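**Is the Ullima grip any good for cloth?**

Depends on the cloth. Grulevia sells it as a hand-held gripper for teaching robots household jobs, and the sales page says it handles "any textile." I've had one for 30 days and I don't believe the word "any."

**What do you get?**

The gripper, a charger, 2 spare finger pads and a login for Azar, their upload service. The login lapses after 30 days unless you pay. 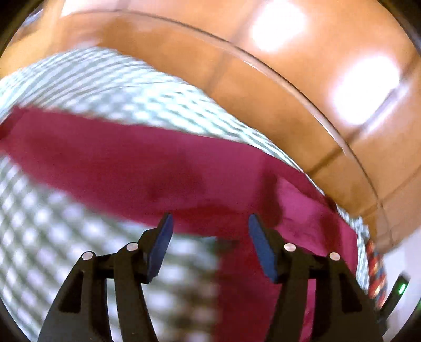
Checked cloth is where I'd start anyway. A thick hem gives the fingers something to close on. Thin edges are another matter – Vangelis Rallis tried napkins all Thursday and went back to towels.

**Does the training work?**

Grulevia says some 939 recordings will teach a robot arm one folding task. I asked which arm, which fold and how often it fails. I got a brochure.

**Can I use the recordings elsewhere?**

In theory. Export is in the menu, but Manolis Deligiannis had to write to support twice before his files opened in anything except Azar.

**Should I wait for the Iva model?**

I would. Ask for a loan unit first, and bring your own laundry to the demo.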